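Lodport Table Clearing Collection: README

Release notes and data card, 6 August 2023
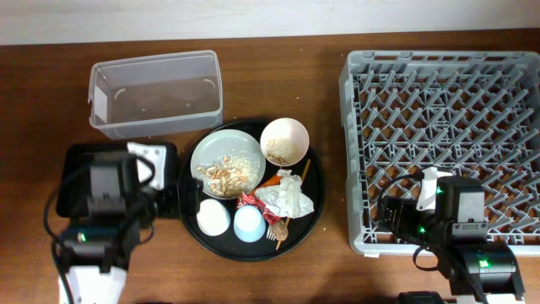

What does the collection cover?
Clearing a table after a light meal: sorting what is left on a serving tray, disposing of scraps and paper, and placing the tableware where it can be washed.

Summary
The Lodport collection documents the clearing of used trays. It is maintained by the Devadiga household tasks group. The current release holds 736 sessions. The contact for all questions is Ilango Subramaniam.

Table layout
Each session uses a dish rack, a serving tray with the remains of a meal, and an open-topped plastic container. In the layout shown, the black round tray stands between the clear container and the gray rack. The container is empty at this stage, and the plate and the small bowl both hold crumbs.

Item categories
Tableware: plates, bowls, cups and reusable utensils. These go to the rack.
Food scraps: crumbs, shells, peelings and uneaten pieces. These go to the container.
Paper and wrappers: used napkins and candy wrappers. These go to the container with the scraps.
Tray: remains on the table and is recorded as the last item in the session.

A crumpled napkin is entered as one item, whatever its size. Crumbs are entered by the surface they rest on, so a plate and a bowl with the same crumbs produce two entries. Thin wooden pieces are entered as "stick, wooden" unless the session sheet names them more exactly.

Files
The sessions folder contains one subfolder per session. The labels folder contains 3,210 item entries in plain text. The Skoker subset, with 91 sessions, uses trays with more than one plate and should be reported separately.

Known limitations
Liquids are not included. Sessions recorded before January use the earlier category name "mixed waste" for both scraps and paper. Five session sheets are incomplete and are listed in the Tutlow appendix.

Corrections
Proposed changes to labels should state the session number, the present entry and the suggested entry.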